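Notebook: gripper kit, next year's order
April 18, 2022

Starting the equipment list now so it doesn't get written in one evening in December like the last one. Budget line is the same as before. Anything over 200 per item needs a second quote, so the small parts go in as one consumables order and the grippers separately.

Current position on hand-held grippers: two in regular use, both black frame, two-finger, blue pads. Bench work has been soft goods and kitchen items, on the worktop by the sink. The two-gripper jobs, one steadying the bowl by its foot and the other in the contents, are the ones that set the requirement. We can't run those with one unit away for repair, so the minimum is a third complete unit as a spare.

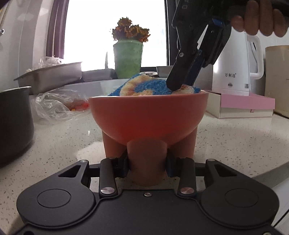 Pads first. They are the part we buy most often and the part I under-ordered last time. Prellau will only sell them in packs of 50, which is more than a year's use for us, but the price per pair drops enough that a full pack still costs less than two small lots from Benley. Shelf life is the open question. Prellau's sheet gives none. I have written to ask and will leave the quantity blank until they answer.

Pivot pins and finger screws: order as a set. Mixed lengths in the drawer at present. The long ones foul the linkage when the fingers are fully closed and somebody has been filing them down, please stop doing that. Throw the long ones out when the new set arrives.

Complete unit, quotes so far:
Benley, 867 with case, delivery extra
Magagula, no case, price to be confirmed, 4 weeks from order
Prellau, parts only, we would assemble

My preference is Benley if the delivery charge is sensible. Assembling from Prellau parts looks cheaper on paper but took nearly 4 days last time once the rework on the left finger was counted. None of that appeared in the costing. I have added a labour line to the sheet so that it does this year.

Finger width needs deciding before anyone signs. The present fingers are adequate for a footed bowl or anything with a firm edge. Thin soft pieces held by one end are harder to judge. A narrow pad gives a small contact area and the piece can bend just above it. Wider fingers would help there and would be worse inside a bowl. Magagula list a wide finger as an option on the same mount, so a swap might be possible without buying a second body. To check: pin diameter, mount spacing, whether the wide pad is sold separately.

Test objects also come out of this budget. Bowls and cloths are cheap enough to go through petty cash. Keep the receipts.
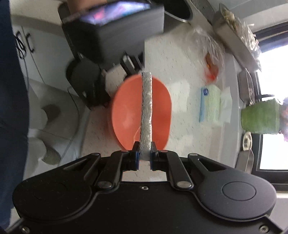

Comments

Skavosbridge bench: We bought the Magagula wide fingers. The mount fits but the pins are a different diameter, so put a set of theirs on the order as well.

Reply: Thanks. Pins added. Do the wide pads come off without taking the finger apart?

Skavosbridge bench: Two screws from the back. Fine once you have the right driver.

Anon: Is the second quote rule per item or per order? I was told per order.

Reply: Per item, I checked. Delivery counts towards it.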